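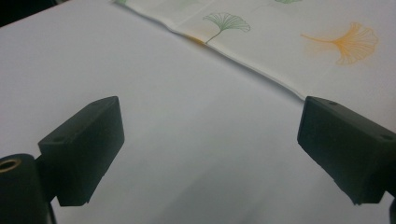

Stikgate Presenter Credits

Data card and README, version 2
Last updated 30 January 2020
12 shares | 3 comments

What this is

Stikgate Presenter Credits is a table of on-air credits for local television and radio news programs. Each row ties one presenter to one program for one unbroken stretch of time. It was put together by Flavico from printed listings, station program guides and end credits in archived recordings.

The table covers 26 stations in two broadcast areas, Sæther and Vedau. National networks are left out, even when they had a local opt-out bulletin on the same channel.

Files

credits.csv: the main table, one row per credit
programs.csv: program titles, station codes, first and last known air dates
stations.csv: station codes, broadcast area, radio or television
sources.csv: where each credit came from
CHANGES.txt: corrections by version

All files are UTF-8 with commas as separators. Please open them as UTF-8, or the first letter pair in Sæther will come out wrong. Earlier copies spelled it "Saether" in stations.csv and "Sæther" everywhere else. Version 2 uses Sæther throughout.

Columns in credits.csv

credit_id: text, never reused
presenter_id: text, links rows for the same person
name_on_air: the name as credited, including nicknames
program_id: links to programs.csv
role: anchor, co-anchor, weather, sports, field reporter, stand-in
start_date and end_date: year and month where known, year alone otherwise
end_open: yes if the person was still credited in the last source checked
source_id: links to sources.csv
confidence: high, medium or low

An empty end_date with end_open set to "no" means the person left but the month and year could not be found. It does not mean they are still on the air.

How credits were recorded

A credit needs at least one dated source. Listings were read first, then checked against recordings where a recording existed. If the two disagree, the recording wins and confidence is set to high. A credit that rests on a single listing is medium. A credit taken from a later profile or anniversary booklet is low, as these tend to round dates to the nearest year.

Stand-ins are included only if they were credited for 30 days or more in the same year. The days do not have to be in a row.

A gap of more than one season starts a new row. Summer breaks do not. Maternity leave and sick leave are not marked as such, and the row simply runs on if the person came back to the same program.

What is not in the table

There are no salaries, net worth estimates, home addresses, birth dates or family details. We get asked for salary figures fairly often. We don't have them, and the numbers that circulate on biography sites have no source we could cite.

Producers, editors and camera crews are also out of scope. Many stations did not credit them before the changeover to digital playout, and a half-filled column would be misleading.

Known problems

Radio is thinner than television. Most Vedau radio stations did not print presenter names for the overnight news, so those hours are close to blank.

Two presenters with the same name worked in Sæther in overlapping years. They have separate presenter_id values, but 200 rows were split between them by voice alone. Those rows are marked low.

People who changed their on-air name after marriage or for other reasons are linked only when a source states it. Some are surely still listed as two people.

Program titles are kept as printed. "Evening Report" and "The Evening Report" may be the same show. Check program_id before you count anything.

Changes in version 2

- Added weather and sports as separate roles
- Moved source notes out of credits.csv into sources.csv
- Removed duplicate rows from Vedau television
- Fixed end dates that came before start dates

License and citation

The table is free to use for research, teaching and reporting. Please cite it as "Flavico, Stikgate Presenter Credits, version 2." If you publish a corrected copy, change the title so that it is not mistaken for ours.

Corrections

Send the credit_id, the proposed change and a dated source. A scan of a listing is fine. Corrections without a source are kept on file but not applied. The next batch goes in at the end of March.

Share this page
12 shares
3 comments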